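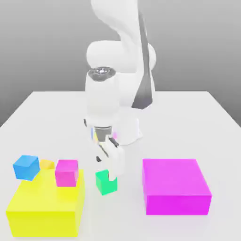 Demonstration 23 started at 3:00. Telma Pereyra had the Stuver handset in her left hand and the gain set at 9, one notch under what the Nandard manual allowed. Inputs were logged at 1000 Hz. The simulator kept everything, including her hesitations.

She lowered the gripper over the green cube and stopped.

"You're waiting," Rivadeneira said over the headset.

"I'm aligning."

"You were aligned two seconds ago. It'll learn the wait."

She knew. The policy trained on her August runs paused before every grasp, at the same height, for the same length of time. Indgate had filed it as a latency fault. She had read the ticket twice and recognized her own breathing in the plot — in, hold, out.

She could trim the segment afterward. The tool had a button for it.

She closed the fingers and left the pause in.

"Next," she said, and reset the cubes.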